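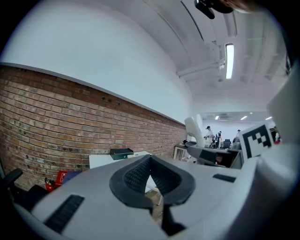 Figure 1. White hand-held gripper with black pad, seen from below.

Coming home to Darnia: how a local paper reported on reservists

Project report by Biljana Radulović
Submitted 2024-12-18

1. Background

Darnia is a small town with a reserve infantry company based at Vidmar Barracks, on the road out towards Casance. Over a period of seven years the company sent people overseas four times. The town has one weekly newspaper, the Darnia Courier, and most families there still take it.

I grew up in Brakia, further down the valley, and knew the barracks mainly as a place the school bus went past. My question was a simple one. When reservists were sent away, hurt or brought home, what did the paper tell its readers, and who did the talking?

2. Sources

The main source was the Courier itself. The library in Brakia holds the bound copies, and the later years can also be read on a computer there. I went through every issue from the seven years and noted each item that mentioned the company or one of its members. This gave 497 items, from front page reports down to two-line thanks in the notices column.

I also spoke to people who had lived through the period. They were former reservists, parents, wives and husbands, and one retired reporter who had covered the barracks. More than 20 people were approached by letter. Not all of them wanted to take part, and some wished to talk but not to be quoted, so in this report I give no names and have left out details that would make a person easy to pick out.

3. Method

Each item was put on a sheet with its page, its length, its subject and the people quoted. I used four subject groups: departure, service abroad, injury or death, and return. An item could go in one group only. Where it was hard to choose, I went by the headline.

The sheets were first filled in by hand in October and typed up later. Typing them up showed that I had been stricter in the early issues than in the later ones. A letter to the editor that only named the company in passing had been left out at first and then let in. I went back to the early volumes and added the missing letters.

4. What the paper printed

Departure was covered in much the same way each time. There was a report on the parade, a few words from the commanding officer and a list of the roads that would be closed. Families were quoted very little at this stage. The retired reporter told me this was partly a matter of time, as the parade was held the day before the paper went to print.

Service abroad got the least space. Most of these items were short and came from the army press office with hardly a word changed. The exceptions were letters sent home and passed on by parents. One mother said she had copied her son's letter out by hand for the paper and missed out the parts about food, as he was always complaining about it and she thought people would find him ungrateful.

Reports of injury were different. Here the paper went to the town for its quotes — teachers, football coaches, neighbours, the former employer. The injured person was described by others, often as he or she had been at school. Two of the former reservists I spoke to disliked this. One had been 31 at the time, a plumber with two children, and read about himself as a boy who was good at swimming. His wife, on the other hand, had kept the cutting and was glad of it.

Return was reported in full on the day and then dropped. I found very little about finding work again, hospital visits or housing. Where these subjects came up, it was mainly on the letters page.

5. Problems

Some pages were missing from the bound volumes, mostly sports pages, but a few front pages too. The publisher's office in Casance had copies of the front pages and let me read them there. I did not get hold of the sports pages, so items about reservists who played for local teams are probably too few in my sheets.

People also mixed up the four tours when they talked about them. I checked dates against the paper where I could. Where the paper and the person disagreed, I have followed the paper for the date and the person for everything else.

6. Further work

The letters page deserves a study of its own. The Brakia library has agreed to keep a copy of my sheets with the bound volumes, and they can be asked for at the desk. The interview notes will not be kept there.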